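Foro > Cocina de diario > Conservas y despensa
Tema: Rallar el queso de golpe y congelarlo, ¿sí o no?

visi_aranda
Hola. Somos cuatro en casa y gastamos mucho queso rallado, sobre todo para pasta y gratinados. Hasta ahora compraba bolsas, pero el de bolsa me apelmaza la bechamel y he vuelto a comprar cuñas. Quiero rallar una vez al mes y congelar. ¿Lo hacéis? ¿Pierde mucho? Compro semicurado de oveja y un queso de vaca tipo gouda.

Rachid A.
Yo congelo el gouda desde hace años. Para fundir no noto diferencia. Para comer en crudo, en ensalada por ejemplo, se queda harinoso y no lo recomiendo.

El semicurado de oveja lo congelé una vez y se desmigaba todo. Sirvió para croquetas.

mortero33
Yo no congelo queso. En la nevera una cuña bien envuelta en papel aguanta semanas y rallas lo que vas a usar. Son dos minutos.

visi_aranda
mortero33, dos minutos más fregar el rallador cada noche. Es lo que quiero evitar.

Haris_Sandhu
El rallador se friega en nada si lo haces en cuanto terminas, con agua fría primero. Con agua caliente el queso se pega en los agujeros y luego hay que ir con el cepillo.

Sobre congelar: de acuerdo con Rachid en lo del gouda. En lo de la oveja no. Yo lo congelo en bolsas planas, de 3 raciones como mucho, y sale suelto. Se desmiga si lo metes en trozo y lo rallas después de descongelar.

Rachid A.
Puede ser, yo lo metí en trozo.

Maham O.
Mi sistema, por si sirve. La última vez fueron 975 gramos entre los dos quesos:

Saco el queso de la nevera y lo meto en el congelador 11 minutos antes de rallar. Así está firme y no se hace pasta contra el metal.
Rallo por la cara gruesa. La fina la dejo para el curado.
Lo extiendo en una bandeja con papel de horno y al congelador sin tapar.
Cuando está duro lo paso a los recipientes y escribo el mes en la tapa. Ahora mismo tengo de julio.

Los tipos de queso van separados. Si los mezclas, luego el de oveja se come todo el sabor.

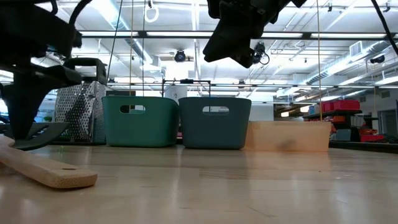 ¿Hay que descongelar el queso rallado antes de echarlo al gratinado?

Se echa directamente congelado, repartido con la mano, y se deja el plato un par de minutos más en el horno.

mortero33
En el gratinado vale. En una bechamel me baja la temperatura de golpe y tarda más en fundir. Ahí sí lo saco antes. Bueno, lo sacaría, porque ya digo que no congelo.

Haris_Sandhu
Pues apaga el fuego, échalo poco a poco y remueve. No pasa nada.

ehsan_af
Lo de la bandeja sin tapar yo no lo haría si tenéis pescado en el congelador. El queso coge olor enseguida. En mi casa una tanda entera sabía a merluza y fue a la basura.

Maham O.
Está destapado una hora, no toda la noche. Pero sí, si el congelador huele, tápalo con otro papel.

visi_aranda
Gracias a todos. ¿Cuánto os dura congelado? He leído de todo, desde un mes hasta medio año.

Rachid A.
Yo no paso de tres meses. No se pone malo, pero coge escarcha y al fundir suelta agua.

ehsan_af
Tres meses también. Y si abres el mismo recipiente todos los días, menos. Mejor varios pequeños que uno grande.

mortero33
Una cosa que no ha dicho nadie: no tiréis las cortezas de oveja si son naturales. Bien raspadas van al caldo de legumbres. Las de gouda con cera, esas fuera.

Haris_Sandhu
Las de oveja al caldo a mí me amargan. Con parmesano sí, con oveja no lo he conseguido nunca.

mortero33
Las dejarás demasiado tiempo. Media hora y se sacan.

Haris_Sandhu
Las dejé media hora.

visi_aranda
Probé ayer. Rallé el gouda por la cara gruesa, con lo del congelador antes, y se ralla mucho mejor, eso desde luego. Hoy he sacado un puñado para unos macarrones y estaba suelto. El de oveja lo he metido en bolsas planas como dice Haris, todavía no lo he abierto.

Una duda más: ¿le ponéis maicena para que no se pegue? En las bolsas del súper lleva almidón de patata.

Maham O.
Yo no. Si lo congelas extendido no se pega, y la maicena se nota en la salsa.

Rachid A.
Una cucharadita por bolsa, solo si es mozzarella. Al resto nada.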